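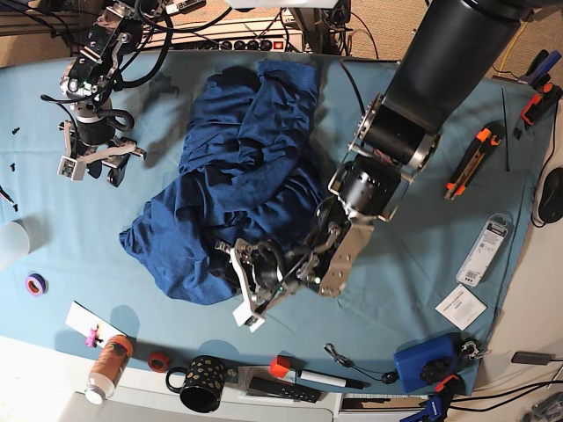

# Werkstattgalerie Melleck: Tisch und Tuch

Die Galerie zeigt Arbeitsplätze, an denen Stoff ausgelegt, geglättet, gefaltet und weggeräumt wird. Der Schwerpunkt liegt auf der Fläche, auf der das geschieht: Auflage, Rand, Ablage. Die Angaben zu Stoffen und Abläufen stammen aus dem Werkstattordner der Reihe Ovex und wurden für die Seite gekürzt.

**Dunkelblau auf Hellblau.** Das Tuch liegt als Haufen in der Tischmitte, die Falten laufen ungeordnet. Werkzeug und Kleinteile bleiben am Rand, rechts unter anderem ein Cuttermesser in Orange und Schwarz.

**Tischkante, rechts oben.** Zwei Zwingen, Griffe in Blau und Orange. Die Maus liegt neben der Auflage auf weißem Grund.

## Zur Auflage

Für textile Arbeiten verwenden wir einfarbige Auflagen ohne Muster. Streifen und Karos erleichtern zwar das Ausrichten der Kanten, stören aber bei der Kontrolle auf Fadenzieher und Flecken. Ein heller Ton unter einem dunklen Tuch ist der Normalfall. Bei weißer Ware wird gewechselt, dann kommt die graue Auflage auf den Tisch.

Die Auflage wird vor jedem Durchgang von der Mitte nach außen glattgestrichen. Stehen gebliebene Wellen drücken sich durch dünne Stoffe und werden beim Falten leicht für Falten des Tuchs gehalten. Nach dem Glattstreichen wird der Überstand an allen Kanten geprüft. Er soll gleichmäßig sein, ein Maß ist nicht vorgeschrieben.

Befestigt wird je nach Tisch mit Zwingen, Klammern oder Klebeband. Zwingen halten am besten, nehmen aber Platz an der Kante weg. Regeln dafür:

- Griff nach außen drehen, soweit die Kante es zulässt.
- Zwischen Backe und Stoff eine Zulage legen, wenn die Auflage dünn ist.
- Nach dem Anziehen einmal quer über die Fläche streichen und nachsehen, ob sich eine Zugfalte gebildet hat.
- Nicht an den Ecken ansetzen.

Klebeband ist nur auf glatten Platten zulässig und wird am Ende des Tages entfernt. Rückstände löst man mit dem Reiniger aus dem Rundis-Schrank, unteres Fach.

## Zum Tuch

Ein geknülltes Tuch ist als Ausgangslage schwieriger als ein nur verrutschtes. Die Ecken liegen meist innen oder unter einer Stofflage, und die Saumkante ist nur stückweise zu verfolgen. Wir gehen so vor:

1. Tuch an einer erreichbaren Kante anheben und hängen lassen, bis sich die lockeren Lagen gelöst haben.
2. Tiefsten Punkt suchen. Bei rechteckiger Ware ist das häufig eine Ecke.
3. Von dort am Saum entlang zur nächsten Ecke.
4. Mit gespannter Kante ablegen, dann den Rest nachziehen.
5. Glätten, erst längs, dann quer.

Schritt 3 kostet die meiste Zeit. Doppelt genähte Säume lassen sich gut ertasten, geschnittene Kanten ohne Saum kaum. Bei Ware von Awasthi ist der Saum schmal und weich, dort hilft ein Blick auf die Nahtrichtung mehr als das Tasten.

Gefaltet wird auf Hälfte, dann auf Viertel. Drittelfaltung nur bei Tüchern, die in die flachen Kästen müssen. Die Bruchkante zeigt nach dem Ablegen zum Bearbeiter, damit sich der Stapel später durchblättern lässt. Bei dunklen Stoffen liegt die rechte Seite innen – Flusen sitzen dann auf der Rückseite und werden beim Auffalten abgebürstet.

## Zur Ablage am Rand

Auf fast jedem Arbeitstisch sammelt sich während der Arbeit Kleinzeug. Das ist zulässig, solange die Mitte frei für den Stoff bleibt. Gegenstände mit Kanten, Spitzen oder Häkchen liegen außerhalb der Fläche, auf die sich das Tuch beim Ausbreiten legt. Im Zweifel wird das Tuch einmal lose ausgelegt und der Rand danach neu geordnet.

| Gruppe | Ablage | Bemerkung |
|---|---|---|
| Messer und Klingen | seitlicher Rand | Klinge eingezogen, nie unter Stoff |
| Stäbe und Lineale | parallel zur Kante | rollen sonst zur Mitte |
| Verpackte Ware | Rand oder Kasten | ungeöffnet lassen, Karte bleibt dran |
| Zettel und Etiketten | Klemmbrett | lose nur während der Arbeit |
| Eingabegeräte | neben der Auflage | Kabel nach außen führen |

Blisterpackungen sind ein Sonderfall. Der Kunststoffrand ist scharf genug, um an feinem Gewebe Fäden zu ziehen, und wird im Vorbeiziehen leicht übersehen. Sie kommen vor dem Ausbreiten in den Kasten. Bedruckte Karten färben in der Regel nicht ab, bei feuchter Ware werden sie trotzdem entfernt.

Kabel laufen grundsätzlich vom Tisch weg. Ein Kabel unter der Auflage ergibt eine Rippe, die sich nicht wegstreichen lässt.

## Licht und Ansicht

Für die Reihe wird der Blick von oben bevorzugt. Die Lage des Stoffs auf der Fläche ist so am besten zu beurteilen, die Höhe des Haufens dagegen schlecht. Wer die Höhe braucht, muss sich an die Schatten in den Falten halten oder eine seitliche Ansicht hinzunehmen.

Dunkle Tücher brauchen mehr Licht als helle. In der Werkstatt reicht die Deckenbeleuchtung für Hellgrau und Beige. Für Marine und Schwarz wird die zweite Leuchte eingeschaltet, seitlich und flach, sonst verschwinden die inneren Falten. Bei glänzender Ware bleibt sie aus.

## Aufräumen

Zum Schluss wird in fester Reihenfolge geräumt: Klingen, Stoff, Kleinteile, Zwingen, Auflage. Die Auflage wird nicht auf dem Tisch ausgeschüttelt. Fadenreste nimmt man mit der Rolle ab, danach wird sie über die Stange gelegt. Knicke aus der Lagerung halten sich tagelang, deshalb bleibt sie ungefaltet, sofern an der Stange Platz ist.

Zwingen gehören mit geöffneten Backen an die Lochwand, nach Größe sortiert. Messer kommen in die Schublade darunter. Verpackte Ware geht mit dem Kasten ins Regal zurück.

## Angaben zur Seite

Galerie: Tisch und Tuch, Reihe Ovex, Ablagenummer 1147. Überarbeitet im September: Tabelle zur Ablage ergänzt, Abschnitt über das Licht neu gefasst. Die Hinweise zu gewachsten Stoffen wurden herausgenommen und stehen jetzt auf der Seite zur Stofflagerung.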